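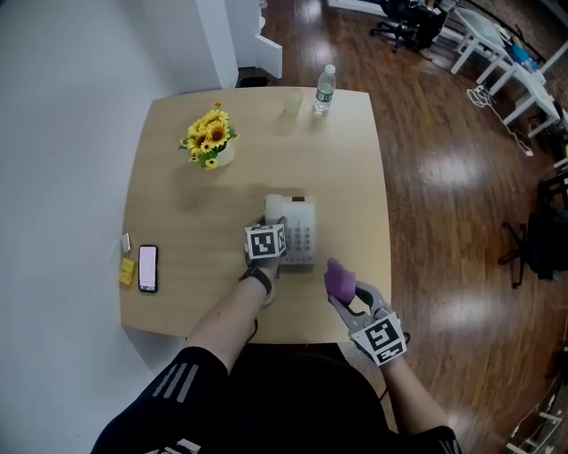
**Cleaning white desk phones without killing the keypad**

**greltby_desk** wrote:

We have 38 white corded phones going back into service in September. Housings are ABS, gray rubber keypads, small display window near the top. What are people using on the keys? The handset is easy. The gaps between the key rows are where the dirt stays.

---

**flalix9** wrote:

Soft sponge, barely damp, one drop of dish soap in a cup of water. Wring it until nothing drips. Wipe along the rows first, then across. Dry cloth right after. Unplug the line cord before you start.

---

**ohmsworth** wrote:

> one drop of dish soap

Disagree. Soap leaves a film under the key edges and the keys get sticky in a few months. 70% isopropyl on a microfiber cloth, never sprayed on the phone. It flashes off before it gets to the contacts.

---

**flalix9** wrote:

Isopropyl on the printed legends is a bad trade. I did a batch for the Prurier office that way and the 5 and the 0 were visibly lighter after the third round. Soap film only happens if you skip the plain water pass.

---

**ohmsworth** wrote:

Depends on the keypad. Laser-etched legends don't care. Pad-printed ones do. Test the # key on one unit before doing the rest.

---

**wongsuwan_tel** wrote:

Two separate problems here. Loose dirt comes out with a dry soft brush, phone held upside down. Skin oil needs a solvent or a surfactant. If you go in wet first you turn the dust into paste and push it down the gaps.

Also keep any liquid off the display window. On most of these it is a press-fit piece with no gasket.

---

**greltby_desk** wrote:

Brush first makes sense. Does anyone take the handset off the cradle while wiping the base? I have been leaving it in place and going around it.

---

**wongsuwan_tel** wrote:

Take it off. The hook switch well collects more than the keypad does. Cotton swab, dry.

---

**kettle_b** wrote:

Clear the desk too. I put a full water bottle over a phone once while reaching for the cord. Drinks go on another surface.

What about yellowing? Half of mine look like old teeth.

---

**ohmsworth** wrote:

Cleaning won't touch that. It's in the plastic. Peroxide works on bare shells but you have to strip the phone down. Not worth it on a unit you can replace.

---

**greltby_desk** wrote:

Tested the # key on one. Isopropyl picked up a trace of gray on the cloth, so these are printed. Going with brush, damp sponge, plain water, dry cloth. Will do the handset cords last.

---

**flalix9** wrote:

Unclip the cords at both ends and wipe them stretched out.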